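Robot hands learn when to let go of a bad grip, Voslow team says

ARNBY - A research group at the Voslow lab has posted results on a method that lets a two-armed robot give up on a grasp before it fails, and the numbers look decent. Not perfect. Decent.

The method is called Fadach. It sits on top of a normal learned controller, one trained from people steering the arms by hand, and every fraction of a second it puts out a guess: is this grip going to hold or not? If the guess drops too low the hand opens, backs off a little and comes in again from a different angle.

Simple idea. Hard to get right, according to lead author Marit Björklund, because a robot that second-guesses itself too much never picks anything up.

"The first version just hovered," she said. "It would reach, open, reach, open. We had one run go on for most of a lunch break."

The training set was 2423 demonstrations, all of them sorting jobs: take a small part, move it between a belt and a bin, start over. Operators were told to leave their mistakes in. Fumbles, near drops, a thumb in the wrong place. Most labs throw that stuff out before training. Björklund's group kept it and marked the moment each one started to go wrong, which took longer than the recording did.
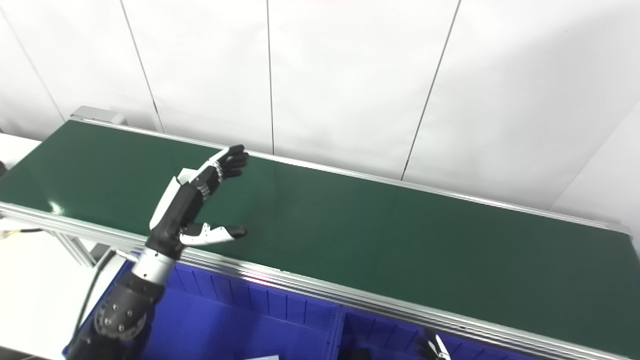 Testing was done over two weeks in April. Fadach got 272 attempts on parts it had not been trained on, and finished 188 of them with no help from a person. That's a bit over 69 percent. The same controller with the early-release part switched off did worse on the same parts, though the group is still re-checking those runs and would not give a final figure untill the full paper is out.

Where it fails: thin flat pieces, mostly. The fingers close, the hand reads the contact as fine, and the part slides out anyway. Shiny parts also gave trouble. Björklund put that down to the vision side and not the hands.

Speed is the other catch. Every retry costs time, and the robot tended to be slowest on exactly the parts a person would find easy. Fine for a lab, less fine for a packing line that gets paid by the piece.

Borghild Sundqvist, who runs automation at parts supplier Lundgren and was not part of the study, said she would want to see it go a full shift before getting excited. "Sixty-nine percent means somebody is standing there for the rest," she said. But she liked that the mistakes were kept in the data. Her own crew has been deleting theirs for years, she said, and she plans to bring it up with them.

The group says the labels and the training code will be released along with the paper. The raw recordings may take longer, they are large and still need to be gone thru for faces and badges.

Next up is a version where one hand can warn the other. Right now each arm makes its guess alone, so the left can be letting go of a part while the right is already moving to take it. Björklund's team hopes to have first tests of that done before the summer break.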